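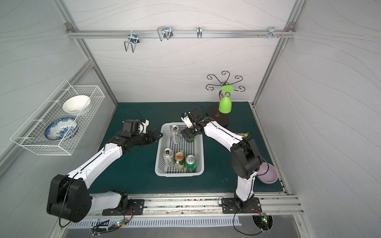

Can duty at Grinby, right arm on the green one.

September, a little after seven in the evening, and my tea has gone cold again. I spent the whole day on drink cans, and I can't say I mind! I had promised myself I would stop at 90 takes, have a proper supper and call it a day, but the afternoon went so nicely that I kept finding reasons to do one more (and then one more after that).

The job is the same as it was last week. I steer both arms by hand, get a can between the fingers while it's in the white basket, and the computer saves every little motion so the model can learn from it later. We're up to 1,390 good ones for the Mwakalinga set, and I threw out 15 today for being clumsy, mostly my own fault for rushing the grip. I do feel a bit sorry for a model that has to learn patience from me.

I like having the dishes in there with us, the blue-and-white plate up in its wire rack and the green plastic wine glass hanging upside down on its tree. They get their turn when we start on Bremitow, and I'm already nervous about that plate. It's such a pretty thing, and I've grown fond of it.

My shoulders ache, the left one worst. I must remember to raise the chair by 2 inches before I start tomorrow, and to write back to the people at Gorkisard about the labels, which I've been putting off far too long.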